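Marama Doolan
Finally getting to the old Dell tower this week. It's been under my desk since I moved in and I want it back in use as a file server.

Marama Doolan
A used processor costs less than dinner, so I'm going through the CPU side first. Side panel off, case laid flat, memory out, cooler out. If you do this, put the screws in a cup. I lost 2 last time.

Marama Doolan
Lever up, bracket open, and keep your fingers away from the pins in the socket. They bend if you look at them wrong.

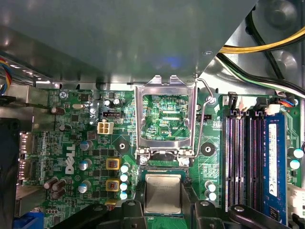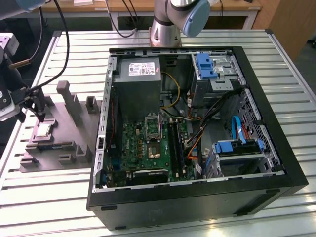
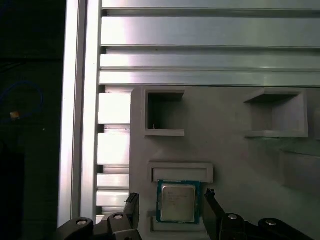
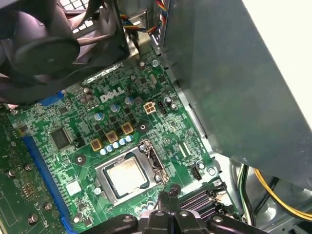
Marama Doolan
Next job is cleaning off old paste. I use coffee filters and rubbing alcohol. Paper towels leave lint. A small tube of Filtik paste is enough for several machines, and you only need a dot the size of a pea.

Marama Doolan
Memory goes back in after that, then a 400 GB drive I pulled from another computer. It isn't big, but my photos and tax stuff come to 56 GB, so it will do for now.

Marama Doolan
Someone asked if I'd sell it when it's done. No. It's going on the bottom shelf of the Panholm in the hall closet with the router.

Marama Doolan
Cooler and first boot on Tuesday. I'll post the temps.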